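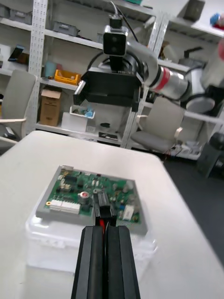

Jun 21, 2026. Pickle brine, batch 2, test kitchen notebook. Sunday, so the building is quiet and I get the good burner. Went with 25 g salt to 600 g water this time, after Sânziana Sârbu called the last jar "a salt lick with ambitions." The green circuit board is still sitting in its gray tray on top of the plastic box, so the jars went on the other counter.

Dill in first, garlic after, cucumbers packed tight. Tasted the brine: better, a bit flat. Added mustard seed -- too much, the lid came off the shaker. Fished out what I could.

Used the Domum jars. The Tănase ones leak and I am tired of mopping. Sânziana tastes next, if she's speaking to me.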